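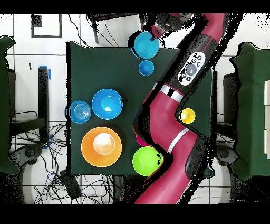 Natureza > A Terra por dentro > Vulcões e caldeiras

Imprimir | Enviar por e-mail

Porque é que alguns vulcões têm um buraco enorme em cima?

Quando eu era pequena desenhava os vulcões todos iguais: um triângulo castanho, a ponta cortada e muito lápis vermelho a escorrer pelos lados. Depois cresci, fui ver um a sério e fiquei um bocadinho baralhada. Onde estava a ponta? O Planalov, que é o meu vulcão preferido, tem 794 metros de altura e lá em cima não há ponta nenhuma. Há uma cova tão grande que uma pessoa demora a manhã inteira a dar-lhe a volta a pé (e eu parei só duas vezes para comer!).

Essa cova chama-se caldeira. Sim, o nome vem mesmo das panelas grandes, dos caldeirões. E não é a mesma coisa que uma cratera, embora muita gente crescida troque as duas palavras.

Cratera ou caldeira?

A cratera é a boca do vulcão. É por ali que saem a lava, as cinzas e os gases, e costuma ser pequena quando a comparamos com a montanha. A caldeira é muito mais larga, às vezes tem vários quilómetros de um lado ao outro, e quase sempre aparece quando o chão cai.

Cai mesmo! Debaixo do vulcão há uma zona cheia de rocha derretida, muito, muito quente, a que chamamos magma. Os cientistas dizem "câmara magmática", mas não penses numa sala com paredes e porta. Parece-se mais com uma esponja de pedra, com o magma metido lá no meio. Numa erupção muito forte sai imenso magma em pouco tempo, e aquilo que segurava o topo da montanha deixa de lá estar. O topo racha, parte-se aos bocados e afunda-se. Fica a caldeira.

No Planalov isso aconteceu há 4000 anos. As paredes ainda se veem muito bem, a pique do lado de dentro e mais suaves do lado de fora.

Experimenta com areia

Precisas de um tabuleiro fundo, areia húmida e um balão pequeno, meio cheio, com o bico só preso com uma mola. Enterra o balão na areia e deixa o bico de fora. Faz uma montanha por cima, bem alisada. Agora abre a mola devagarinho e olha para o topo: primeiro aparecem rachas em roda, depois a areia desce. Da primeira vez que fiz isto pus areia a mais e o balão nem se mexeu — tive de começar tudo outra vez. Faz lá fora, que a areia vai parar a todo o lado.

E depois, o vulcão acabou?

Às vezes sim, às vezes só está a descansar. Pode passar muito tempo sem acontecer nada à vista, e entretanto crescem árvores e fetos lá dentro.
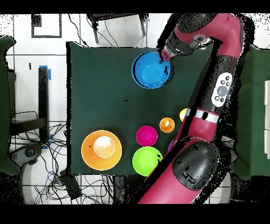 Muitas caldeiras ganham um vulcão novo no meio. O magma volta a subir, encontra uma saída no fundo da cova e vai juntando cinza e pedra à volta dela, até se formar um cone pequenino. Fica um vulcão dentro de outro, como o copo creme que está dentro da tigela laranja grande. A tigela é a caldeira velha e o copo é o cone novo, com a sua própria boca, que é a cratera. Se conseguires fixar isto, já nunca mais trocas as palavras!

No Planalov o cone do meio chama-se Kiani. A última erupção dele foi há 800 anos e não foi muito grande, a lava nem chegou às paredes da caldeira. Hoje sobe-se ao Kiani por uma escada com 313 degraus. Eu vou sempre em março, quando ainda está fresco e as encostas estão verdes.

Também há caldeiras com água. A chuva cai lá dentro, o fundo deixa passar pouca água, e ao fim de muitos anos aparece um lago. A do Mumberg é assim, com uma ilha mesmo no centro. Adivinha o que é a ilha? A ponta de um cone que ficou quase todo debaixo de água.

Os vulcões podem avisar?

Muitas vezes dão sinais. O chão treme um pouco, incha uns centímetros, saem gases diferentes. Na aldeia de Trender, ao pé do Planalov, há um aparelho que sente tremores tão fraquinhos que nós nem damos por eles. Eu saltei ao lado dele e o risco no ecrã deu um pulo! Mesmo assim, ninguém consegue dizer com certeza o dia e a hora de uma erupção. Por isso é que se continua a medir tudo, de dia e de noite.

Palavras para guardar

Magma: rocha derretida debaixo da terra.
Lava: o nome do magma quando chega cá fora.
Cone: monte de cinza e pedras à volta da saída.

Artigos relacionados

- De onde vem a água quente das nascentes?
- A pedra-pomes boia ou vai ao fundo?
- Como nasce uma ilha
- Porque é que a terra treme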